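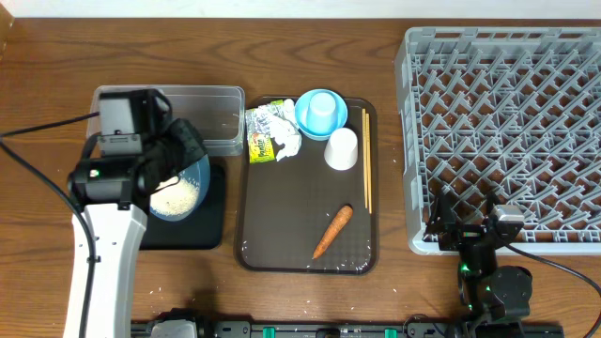 Clearing the Table, One Demonstration at a Time

The Provotari Institute has spent much of its history teaching people to operate machines. Since June, a small group on its second floor has been asking its operators to teach the machines instead, and the lesson chosen for the first year is one that most households repeat every evening.

The exercise is known within the institute as table reset. A tray is set out with dishes, food and wrappers, and the robot is expected to sort what it finds: dishes to the rack, trash to the bin, leftovers to a container. The robot has two arms and, at the outset, no instructions. Everything it will learn comes from people who guide it through the work.

"We considered industrial tasks and decided against them," said Veronica Sandu, who directs the program. "A factory part is the same part every time. A meal is never left the same way twice, and our operators already know what to do with one."

Operators work in pairs and change places after each session. One controls the arms remotely while the other resets the table and keeps the written log. Each completed run is stored as a single demonstration, together with the views from the cameras at the wrists. The group had recorded 558 demonstrations when this article was prepared, and Ms. Sandu expects the collection to grow steadily through the winter.

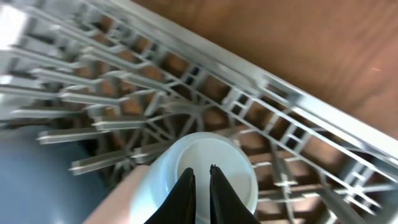 Cups were the first items to be approved for regular recording. They are light, they have a rim that the fingers can hold, and an operator can see quickly whether the grip is a good one. Even so, the training guide devotes two full pages to them. New operators tend to hurry the approach to the rack and then correct at the last moment, and the robot learns the correction along with everything else.

Tumaini Mfaume, the senior operator, asks trainees to practice at half speed until their movements become regular. He came to the institute as a crane instructor and sees little difference in the teaching. "The hand must be calm before the machine can be calm," he said. "I tell them to finish one movement and then begin the next."

Training lasts 23 hours in all, divided between the control station and the table. Trainees are also required to review their own recordings with a supervisor and to mark the runs they would not wish the robot to copy. 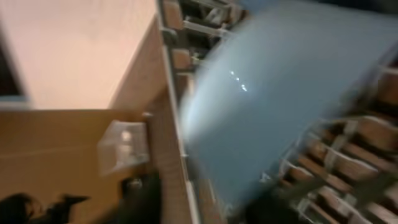

A wrist camera view during a session, blurred by motion.

Review is the responsibility of Azucena Camacho, whose office maintains the archive. Runs are labeled by task and by operator, and a run with a fault is kept in a separate section. Some of these have proved useful – a dropped item followed by a careful recovery may be worth more to the program than a perfect run.

Rice remains the most demanding part of the exercise. It shifts as the bowl is tilted, it spreads across the table, and operators do not yet agree on how much of it the robot should be asked to pick up. The current guide leaves single grains to the judgment of the person at the controls.

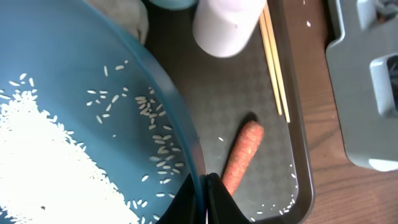

Ms. Camacho's office has asked for a firmer rule before the next group of trainees begins, and a draft is now with the operators for comment. Mr. Mfaume favors a time limit for each bowl. Others would prefer that the demonstration continue until the bowl is empty, however long that takes.

The institute will open the laboratory to members on 16th December, when visitors may try the controls under supervision. Places are limited and should be reserved through the program office.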